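Visiting the Shrine of the Virgin at Pinon – Frequently Asked Questions

Filed under: Pilgrimage Sites / Visitor Information

How high is the shrine?
The chapel stands at 2,233 meters, on the ridge above the village of Jitance. The air is thin, so take the climb slowly.

How do I get there?
Most people walk up from Jitance by the old mule path. It takes roughly two hours. Drivers can use the Zapata road, but the last stretch is unpaved and closes after heavy rain.
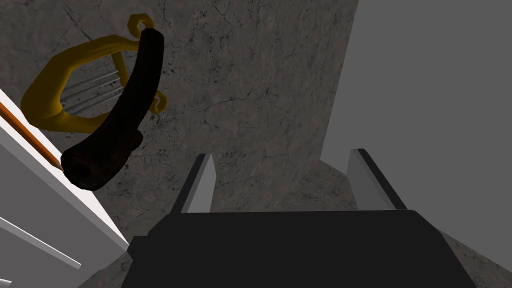
A golden-yellow lyre with four strings

When is it open?
The gate opens at 7 in the morning and closes at 6 in the evening. In December the upper path may be shut because of ice – ask in the village before you set out.

Who built the chapel?
The present building was paid for by Gervasio Sepúlveda, a wool merchant, after the first one burned down. His name is cut into the stone over the side door.

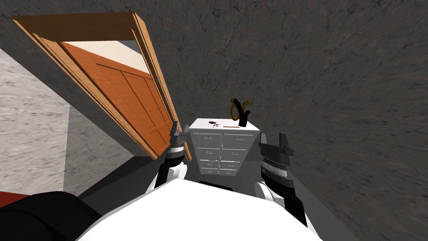 Page 2

Is there a fee?
No. There is a box for offerings by the main door. Candles are sold at the gate, cash only.

Can I stay overnight?
The pilgrim house has simple rooms with shared bathrooms. Write to Lorena Yáñez at the shrine office to reserve one. Bring your own towel.

Are photos allowed?
Yes, outside and in the courtyard. Please do not take photos during Mass or use a flash near the altar painting.

Can I bring a dog?
Dogs on a leash may come as far as the courtyard – they are not allowed in the chapel.

Last updated 2020-10-19

Related pages
The Mule Path from Jitance
Bells and Bell Towers of the Zapata Valley
The Hermitage at Jinwood

Contact the shrine office | Back to top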